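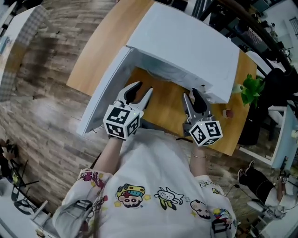 Cabinet week, part one. I said in July I'd sort out the little white cabinet before buying any more storage for the flat, so I'm posting it as I go. Mostly so I finish it.

It came from the Londitia in Katcombe, second-hand section, $20. One door, one shelf. I've had it on the bathroom floor for two winters and it has held everything I didn't want to look at.

First job was getting it up on the table. I'm not doing hinges on my knees again. Cleared the table, wiped it down, put the cabinet on it and opened the door right out.

Emptied it completely. I know some people do one shelf at a time but I always end up putting the same things back in the same places.

What was in there:
cotton pads, two open packs
a travel kettle
sunscreen, mostly finished
bandages in three different tins
light bulbs for a lamp I gave away
the good scissors

The good scissors have been missing since I moved in. I've bought two pairs in the meantime.

Medicines went in a separate bag for the pharmacy. Ours takes back the expired stuff at the counter. Don't put it down the sink.

Washed the inside with warm water and a bit of dish soap, then a dry cloth. There was a ring where the mouthwash used to stand. Baking soda paste got most of it. The rest will be under a basket so I'm leaving it.

Someone asked if the flat-pack stuff can handle being wet. Wiped, yes. Don't soak it, and dry along the edges where the panels meet. That's where my last one swelled up.

Next, the door. It's been closing with a bump for months. Took the screws out of the bottom hinge and found one of them was far too short for the hole. I must have swapped it for whatever was in the drawer.

Brasstead had a mixed box of cabinet screws, 500 of them, cheaper than the small packet of the right ones. So I now own a lot of screws. If you're near me and need one, ask.

Put both top screws in loose, then both bottom, then tightened them a bit at a time. Door's hanging straighter. Still not perfect - there's a small gap at the top corner that I can see and visitors won't.

Stopped for lunch. Total time so far is roughly 47 minutes, and a fair bit of that was looking for the small screwdriver.

Reply to a few of you about paint: no, I'm keeping it white. I did look at a green called Eze and I like it, but the bathroom's tiny and I'd have to do the mirror frame to match. Maybe next year.

Putting things back now. Rule is that anything I use every day goes at the front at hand height. Anything I use once a month goes at the back. Anything I couldn't remember owning goes in the giveaway box.

Bandages are all in one tin. I wrote on the lid with a marker. The other tins have gone to the kitchen for tea.

Towels don't fit. I tried folding them in thirds, then rolling them. Rolled is better but the door won't shut, so towels are going back in the hall cupboard and the cabinet is for small stuff only.

For anyone measuring up for something similar: check the door swing before you pick a spot, as well as the width. Mine needs clear space on the left or it hits the laundry hamper. I moved the hamper.

Last thing was felt pads on the feet, 4 in a pack, so that worked out. It used to scrape on the tile every time I swept behind it.

Giveaway box is by the front door. Travel kettle is in it. If it's still there in a month someone please remind me.

Part two is the drawer under the kitchen sink - I opened it this morning and closed it again.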